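Minutes, Valderrama Allotment Association
September meeting, opened 7.30 pm

1. Minutes of the last meeting: agreed.
2. Water. Divetti quoted 400 pounds for the new standpipe. Accepted. 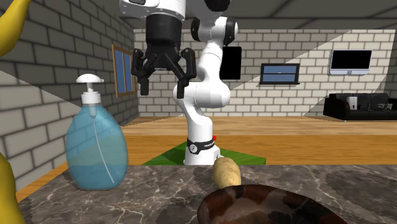
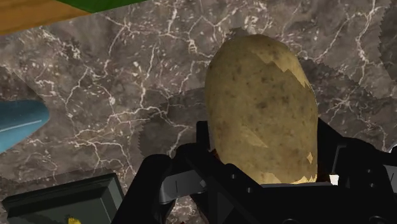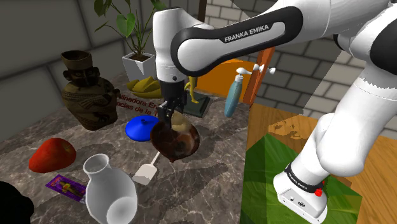 Left to right: soap bottle, potato, brown gourd-like item.

3. Sheds. Stiltex felt to be fitted on plots 14 and 27.
4. Rents. 2 plots in arrears; reminders to go out.
5. Compost. Givex delivery deferred to October.

Closed 8.50 pm.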